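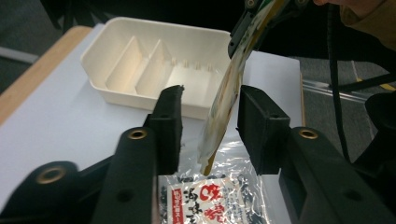
January, Kukovano. Well, the grippers beat me today. I got in early, feeling pretty smug, because the plan was 200 clean runs of bags into the tray before dinner and then home. The morning even started nicely! Pick up a packet, lift it over, let go, put everything back, do it again. My wrists were complaining by ten but the numbers looked good.

Then Dzene (our logging program, and my least favorite coworker) threw fault 3842 – "jaw position out of range" – on the right gripper. I restarted it. Fine for a few minutes, then 3842 again, with my hand nowhere near the end of its travel. 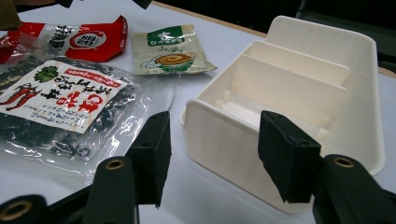
The bad afternoon

I blamed the cable first, like I always do. Swapped it, no change. Then I opened up the morning's logs and felt a bit sick. The jaw reading had been drifting since the very first run, a tiny bit more each time I squeezed, and Dzene only complains once it's way out. So the program thought the jaws were open while I was holding a bag in them. Oh boy. 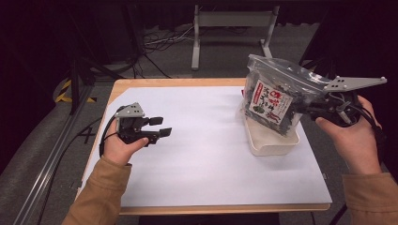 What I found

A set screw on the encoder had backed out, so the little wheel was slipping on its shaft. Two turns with a hex key! The Geltar manual says to check it every 1000 squeezes, and I'd been treating that as a suggestion. I also don't love how fuzzy some of the pad edges are getting, so new foam goes on the order too. 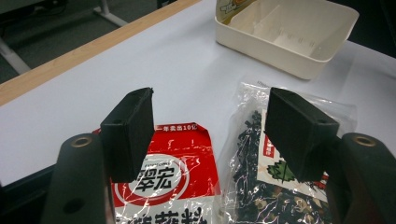 Photo: Hustanix

I tossed the whole morning, zeroed both grippers and started over with the same crinkly packets. Got through a few dozen runs with no fault before I quit. Tomorrow I'm checking the screws before coffee, and I want an alarm that goes off a lot sooner. Also I'm starving – I've been staring at snack bags all day and had one banana.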